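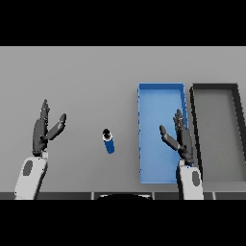 Progress report for January: two-handed sorting, simulation phase
Prepared by Veronika Prantl, Gurnetico, for the Pakix program office

Summary

The month did not go to plan. We finished building the can-to-tray task in simulation and started the long runs, and then a handover fault stopped us for the better part of two weeks. The fault is understood and a fix is in, but the second milestone will be late. Nothing was damaged, as no hardware has been involved so far. The transfer to the physical arms at Kiani is on hold until the item under "Safety" below is closed.

Work done

The task is the one described in the proposal. A small blue can starts on the table, one hand picks it up, passes it to the other hand if needed, and the can goes in the blue tray. The gray tray is there for rejects and has not been used yet. We kept the table layout the same as in the bench drawings so that the trays will not have to be moved later.

We ran 600 episodes overnight on the first full build. Single-hand placement with the right hand worked well enough that we stopped tuning it. The left hand was slower but usable.

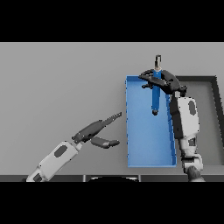 Almost all of the failures came from the handover. In the controller, a handover has three steps: the giving hand brings the can to the meeting point, the receiving hand closes on it, and the giving hand opens. The third step is supposed to wait for a confirmed grip from the receiving hand. In 30 of the 600 episodes it did not wait. The giving hand opened early and the can dropped, either on the table or against the wall of the tray.

What went wrong

We first blamed the contact model, and lost several days on that. Friction values were changed, the fingertip pads were remeshed, and the drops kept happening at the same rate. We should have looked at the logs sooner.

The cause was the grip confirmation signal. It is worked out from finger joint effort and is held for a short time so that a flicker does not cancel it. The hold timer was not cleared between episodes. If an episode ended while a hand was still gripping, the next one began with a grip already marked as confirmed, and the giving hand was free to open whenever it reached the meeting point. This explains why we never saw the fault when running episodes one at a time by hand – every manual start clears the whole state.

Jaltisix, who supply the hand driver, have confirmed that the timer is meant to be cleared by the calling program. Their manual mentions it in an appendix. The mistake is ours.

The fix has two parts. The timer is now cleared at every reset, and the giving hand also checks that the confirmation is newer than the start of the current handover. Either change alone would have prevented the drops we saw. We kept both.

Safety

While going through the logs we found a second problem that matters more. After a drop, the controller sometimes sent the giving hand back toward the can while the receiving hand was still closed at the meeting point. In 2 episodes the fingers of the two hands collided. The simulator records this as a contact and carries on. On the real arms it would mean broken fingers at the least, and possibly a hard stop with an operator nearby. 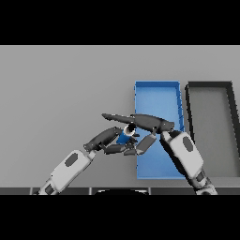 The planner treats the arms as obstacles to each other down to the wrist, but the hands were left out of that check during a handover so that they could get close enough to pass the can. The exemption was switched on at the start of the handover and only switched off when the handover succeeded. A failed handover left it on. We have changed this so that it ends on any outcome, including a timeout, and both hands now open and back away before another attempt. The retest of this part is running and I do not want to report a result until it is complete.

Effect on schedule and budget

Milestone 2 moves back by two weeks. No extra money is requested. The staff time lost will come out of the reject-sorting work, which will start with fewer can types than planned.

Next steps

Finish the retest and send the logs to your office.
Add a forced-drop test, where the can is released on purpose at each stage of the handover.
Agree with Kiani on a speed limit and a finger force limit for the first physical runs.
Begin work on the gray tray.

I would like a decision from you on whether the forced-drop test should be part of the acceptance list for milestone 2 or kept as an internal check. My preference is to add it to the list.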